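Bindery > Folding > Tabletop Folders > Mistedeck 11

Mistedeck 11 paper folder. Used, tested on our bench, ready to ship from Plirkside. Built 2013, one shop since new. Letter, parallel, gate and half fold. Friction feed, 11 inch max width. Takes uncoated text stock and light cover no problem. Heavy coated stock, score it first or you'll get cracking on the spine side.

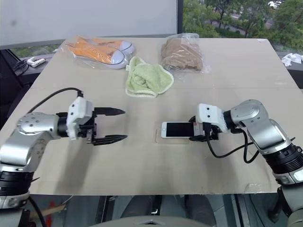
Feed tires replaced, old ones were glazed. Fold plates cleaned and squared. Hopper holds 300 sheets of plain text weight, less if its curly. Stops set by hand with a thumb screw, scale on both plates. Counter works, batch mode works. Runs off a regular wall outlet.

Comes with: stacker wheels, spare belt, power cord, manual (photocopy, page on jam clearing is a bit faint). Perf and score shaft is extra, fits the Gridow type only, not the older Chaturvedi shafts. Ask before you order, we dont take shafts back once they've been mounted.
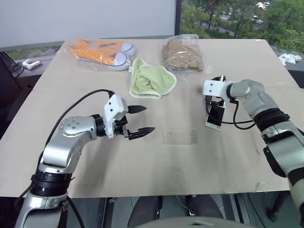 Stock no. 1911. Pickup or freight, crated either way. Next truck goes out early September so get paperwork in before then. Price on request, trade-ins considerd.

Listed 31 Aug 2023

Shares: 11

3 comments

inkpot_west: Will the Gridow micro perf blade go on this or just the standard one?

Plirkside Sales: Both. Micro needs the thin collar, we stock it.

foldnscore: had the same model for years, keep the rollers clean and it just goes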